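The sponge room in Gollitz

It was still dark outside when Timo Lindemann switched on the lights in the former packing hall and put his coffee on the window sill. His shift begins at 7 in the morning. Until lunch he will lead two robot arms through the same task again and again: take the sponges from the floor of the booth and stand them on the shelf. A second person, in these weeks mostly Svenja Kofler, sits next to him and marks every attempt as good, doubtful or bad.

The company is called Nallidier, and it wants to sell arms which can tidy up small things in kitchens and workshops. For this it needs a learning system, and the learning system needs examples. The target for this task is 1,000 of them before the end of October. 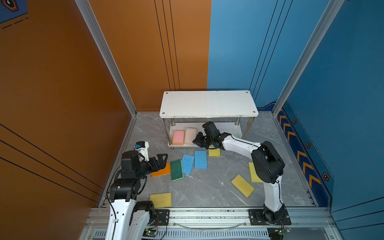

I had expected that the work would be mainly technical. In the morning I spent there, most of the talk was about habits. Lindemann is right-handed, and in his first recordings the right arm did nearly everything while the left one waited. Kofler noticed this when she watched the attempts one after another. A system which learns from such examples will also leave its left arm waiting. Now they agree before each attempt which arm must begin.

"You teach it your laziness too," Kofler told me. "If I am tired and push a sponge two times before I grip it, then this is in the data. The machine does not know that I was tired."

The sponges were her idea. The first proposal was wooden blocks, but blocks are too polite, she says. A sponge gives way under the fingers, and it can be gripped badly and still come along. It also falls over. The colours help the people at the screen more than the arms, at least for the moment. When Kofler writes "blue slipped" in her notes, she knows in the evening what she meant.

Between two attempts somebody must reach into the booth and mix everything up again. This sounds like the easy part, and Lindemann thinks it is the hardest one. After an hour the hand puts things where it put them before. He has therefore a printed list with starting positions, made by a small program which Cornel Dinu wrote for him.

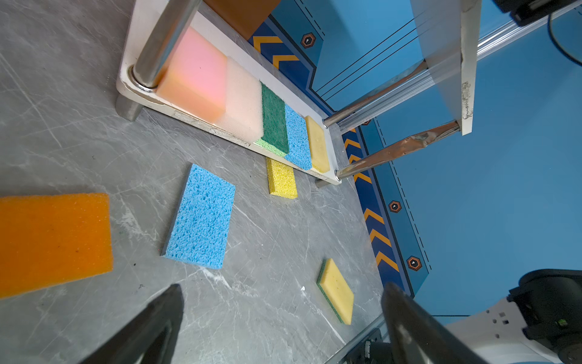 Dinu, who is responsible for the training, looks at the numbers with less patience. About 9 attempts in every hundred are thrown away, and he would like to keep some of them. An attempt in which a sponge falls and is picked up again is, for him, worth more than a perfect one. Kofler does not agree completely. She keeps such a recording only when the correction is calm and clear, and she has a separate folder for the cases where they still argue.

The plan was different at the beginning. Nallidier first tried to produce the examples in simulation, with help from Tuulikki Turunen, who had done similar work with cartons at Grabner. The simulated sponges were well-behaved. They did not stick to each other and they came back to their shape at once. Turunen still uses the simulation for testing, but she was the one who proposed to stop waiting for it and to begin with real hands.

At half past ten there is a break, and it is taken seriously. Lindemann goes outside for some minutes and does not touch the controls. When he comes back, the first attempt is only for warming up and is not saved. Kofler insists on this. She has compared the recordings before and after the pause, and the first one was almost always hasty.

I was allowed to try it myself, also without saving. The gripper came to the sponge from too high, closed, and held a corner. I carried it halfway to the shelf and lost it. On the second try I was so careful that Dinu asked if the connection was broken.

When I left, Lindemann was already at the next line of his list. The left arm had to begin.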